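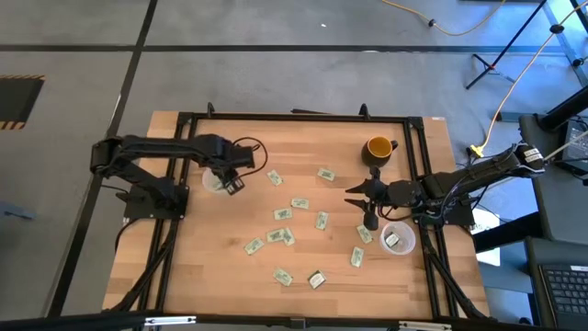 Lorraine Bickerstaff told the Brustier Chamber of Commerce on Tuesday that her lunch counter had stopped ordering disposable bowls in the spring and did not intend to start again, provided the wash service kept to its morning delivery times. Her remarks opened the meeting at which Entili and Pellent Food Service confirmed that the Brustier Returnable Container Program will become a permanent service.

By the Entili Press Office
2023-08-16

Print this page | E-mail this release

BRUSTIER – Entili, the regional container washing and supply company, and Pellent Food Service have signed a long-term agreement to provide returnable cups, bowls and lidded containers to food businesses throughout the Brustier downtown district. The agreement replaces the trial arrangement that began in January and extends the service to 60 locations, including independent lunch counters, workplace cafeterias and the food hall at Duter Station.

Under the program, customers who order food or drinks to go may choose a returnable container in place of a single-use one. No deposit is charged at the time of purchase. Containers may be handed back at any participating counter or placed in one of the collection cabinets located at Duter Station, the public library and the Market Street parking garage. A customer who keeps a container longer than 60 days will be charged a replacement fee through the account used at checkout. Customers who prefer to pay cash may register at the counter with a telephone number.

"The trial told us where the weak points were, and most of them were in the afternoon," said Roscoe Boateng, director of operations at Entili. "Counters near the station were running short of cups by two o'clock, while those on the north side had more than they could store. The new schedule adds a second collection, and we expect that to correct the balance."

All containers are washed at Entili's facility on Duter Road, where a second wash line is being installed this month. Returned items are sorted by type, washed, dried, inspected and packed in sealed crates for delivery the following morning. Items that show cracks or deep scratches are withdrawn from use. The company has also extended the hours of its drivers' dispatch desk, which will now open at 4:30 a.m. on weekdays.

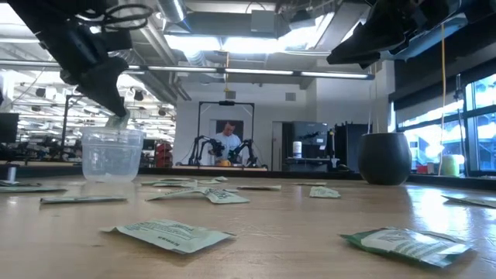
Participating businesses will pay a flat monthly fee based on the size of the premises. The earlier per-item charge, which several owners said made it difficult to plan their costs, has been withdrawn. Businesses that joined during the trial will keep their present rate until the end of their current contract and may then move to the flat fee or leave the program without penalty.

A survey of customers was carried out during the final weeks of the trial, with 482 responses received. Respondents asked most often for longer access to the collection cabinets and for a container suited to soup. In response, the library cabinet will be moved to the outside wall beside the book return, where it can be reached at any hour. A deeper bowl with a screw-on lid has been ordered and will be offered first at the Duter Station food hall.

Pellent Food Service will convert its five workplace cafeterias in the district before the end of the year. Employees at those sites will be able to return containers to their own cafeteria or to any other point in the network. Pellent will continue to provide single-use containers on request, including for customers with medical needs and for catering orders delivered outside the district.

Food businesses wishing to join may apply through the Entili district office. Applicants will receive a site visit to confirm storage space and delivery access. Those without a rear entrance should state this on the application form, as street deliveries on Market Street must be completed before 7 a.m. under existing parking rules.

Media inquiries should be directed to the Entili Press Office, Duter Road, Brustier.

Print this page | E-mail this release

Recent releases

Entili Extends Weekday Dispatch Hours
Pellent Food Service Names New Cafeteria Supplier for Fresh Produce
Collection Cabinet at Brustier Public Library to Be Relocated
Market Street Delivery Rules: Notice to Food Businesses
Second Wash Line Approved for Duter Road Facility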